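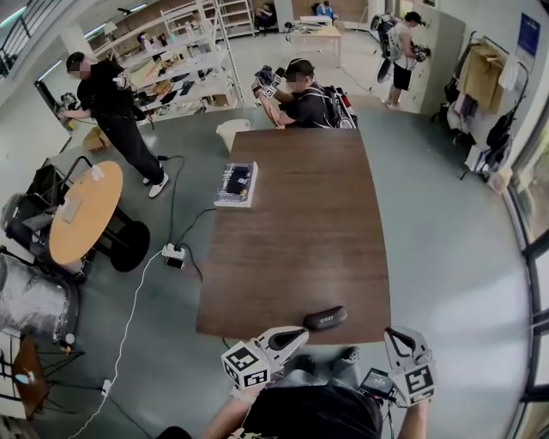 Section 4: Setting Up the Long Table

By now your Ralleck table should be on its feet, with every bolt snug, and I hope you've had a glass of water and a sit-down. Give yourself 40 minutes for this part, a little more if the room is full of other furniture (ours always is!).

1. Walk the table into the middle of the room with a helper, one person at each end. Please lift it and don't drag it, however tempting a smooth floor may look.

2. Leave enough space on all sides for a person to stand and bend over comfortably. Shelves and cabinets belong along the walls, and you'll want to open them without bumping into whoever is sitting at the far end.

3. Wipe the top with a soft, barely damp cloth, following the grain from one end to the other. On a dark brown top like this one, dust shows up quickly, so you may find yourself going over it twice.

4. Put out only what you need for the job at hand. A glasses case and a small box are no trouble at all, but bags are happier on a low stool beside the table, where they won't slide into your work.

5. If you have a small round table as well, set it off to one side for papers and odds and ends. Tùng Giáp, who wrote the first version of this guide, used to call it "the parking lot," and the name has stuck with us.

Note: Fold any spare chairs and stand them out of the walkway before you start working.

CAUTION: Do not sit or stand on the tabletop. The Ralleck is rated for 266 pounds spread evenly over the whole surface, and one person perched on a corner is a very different thing.

CAUTION: Keep hot pans and soldering irons off the bare wood grain. Use the Flomia mat, part number 111, or any thick heatproof pad you already own.

6. Check the leg bolts again after the first week, then every March or so. The hex key goes back in its clip under the near end when you're done.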